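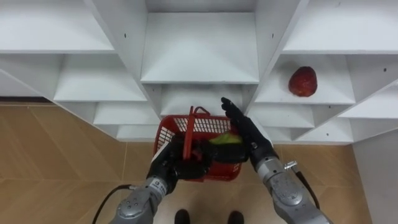
The Long Soak

Cold brew has had its decade. It got the nitro taps, the growlers, the canned versions with oat milk and a picture of a mountain. Tea, meanwhile, sat in the pantry and waited to be asked. Coffee people have lately discovered that you can put tea leaves in cold water and leave them alone, and they are being very gracious about having thought of it.

I came to cold-steeped tea through laziness. One night in November I filled a jar for the kettle, got distracted by a phone call, and found it the next morning with a spoonful of leaves at the bottom and a pale gold liquid on top. I drank it standing up. It tasted like the tea I had been buying for years, minus the part where I wince.

The wince is tannin, mostly. Hot water pulls it out of the leaf fast, along with a good share of the caffeine, and cold water takes its time over both. What you get in the cup is softer and sweeter and a little harder to describe, a difficulty the people who write tea labels have never let slow them down. The pouch of green I bought from Bralow promised "meadow, rain, and the memory of pears." I got the pears. I would not swear to the rain.

Greens and light oolongs do best. Black tea is fine if you like your black tea polite. I tried a smoky one, on the theory that boldness would survive the fridge, and produced something that tasted like a campfire seen from a great distance. White tea needs so long that you should start it before you know who is coming over.

The equipment is a jar. You would think that would be the end of the equipment section, but this is tea. Skuvberg makes a steeping carafe with a mesh core and a lid that closes with a small, expensive sigh. It holds 700 milliliters and fits in the door of no refrigerator I have ever owned. A mixing bowl and a strainer do the same job, with less sighing. I now own all of it.

My own method is to put three heaped teaspoons of leaf into the carafe, fill it from the tap, and go to bed. Some people insist on filtered water, and if your tap tastes like a swimming pool they have a point. Mine tastes like pipe, a flavor I grew up with and have learned to work around.

Then there is the question of how long. The card that came with my Ó Flaithearta oolong, a lovely greenish thing rolled into pellets the size of peppercorns, says 420 minutes. That is seven hours, written by someone who wanted it to sound like science. I have gone to six and I have gone to ten, and the ten-hour batch was better. I have also forgotten one behind the mustard for most of a week, and we will leave that one where it lies. (In the sink.)

Guests are divided. Half of them hold the glass up to the window and say it is so delicate. The others ask whether there is any sugar, and I have stopped being hurt by this. A slice of cucumber helps. So does a pinch of salt, though you should add it when no one is looking.

The used leaves can go again, by the way. A second overnight soak gives you something thinner but perfectly pleasant, good for drinking with lunch or for pretending you drink more water. After that they go on the tomatoes, who have yet to mention the pears.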